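Business > Work & Skills

Home-help staff in Bultstead learn a new way to fold

The home-help and laundry firm Lưu has changed the working day of part of its staff in Bultstead. Since February, workers who tidy bedrooms and put away clean washing for customers do some of this work with a gripper held in the hand. The gripper has two fingers, and the worker opens and closes them while a camera on the tool records each movement.

The recordings go to Vikau, the company which is developing a folding and bed-tidying machine under the name Starnska. Lưu wants to test the first machine in its own laundry room before the end of the year. Until then, the machine has to learn from people who know the work. 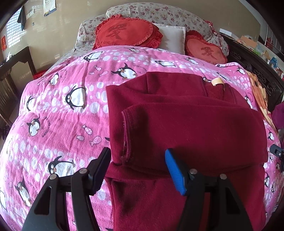 For the staff, the greatest change is the speed. A worker who folds a jumper with her hands does not think about it, but with the gripper she must decide which edge to take first and how far to lift it. Thick and soft things are among the more difficult ones. A dark red fleece, folded in layers and lying on a pink cover with penguins, has to be taken by its near edge, with one finger of the gripper on each side, and the cover should not come up together with it. In the first weeks many workers took the cover also, and had to begin again.

The firm pays the normal hourly rate for the time with the gripper, and the customers who allow recording in their homes receive a lower price for that visit. No recording is made without a signed form. Workers may also refuse, and in this case they stay on the ordinary rounds. According to the firm, the ones who refused have not lost any hours.

Lưu reports that 647 recordings were accepted by Vikau until now. The agreement asks for 1,000. A recording is not accepted when the cloth is hidden behind the worker's arm for too long, or when the gripper is moved too quickly. This last point caused some complaints at the beginning, as the workers are used to being told that they should be quick.

A gripper shift has a limit of 2 hours, with a break of 20 minutes in the middle. The break was not in the first plan. It was added after several workers said that their wrists became tired, and the tool was also given a softer handle. One of the older members of staff, who has worked in laundries for most of her life, told us that she finds the new task heavier for the head than for the hands. "In the evening I see corners of cloth when I close my eyes," she said. She wishes to continue with it all the same, because she likes the quiet. 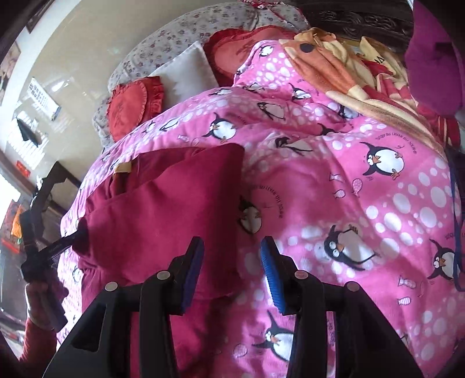
What will happen to the jobs is the question that is asked most often in the staff room. The firm says that Starnska will at first be used only for towels and flat sheets in the laundry, and that the visits to homes will be done by people as before. It has promised in writing that no contract will be ended because of the machine during the test period. After the test period there is no such promise, and some of the workers have asked for one.

There are also new duties. A small group of employees now checks the recordings and gives each one a short label, for example "fold", "turn" or "move to the side". These workers sit at a desk in the morning and go on their rounds in the afternoon. Two of them had not used a computer at work before, and the firm gave them a course during paid time. The duty carries a small addition to the wage, but it is not yet written in the job description, and the staff would like to have this corrected.

Vikau says that beds in real homes are more useful to it than a test room, as every household has other covers, cushions and blankets, and nothing lies in the same place on the next visit.

The next meeting between the firm and the staff will take place when the last recordings are delivered. The length of the gripper shifts and the promise on contracts are both on the list of subjects.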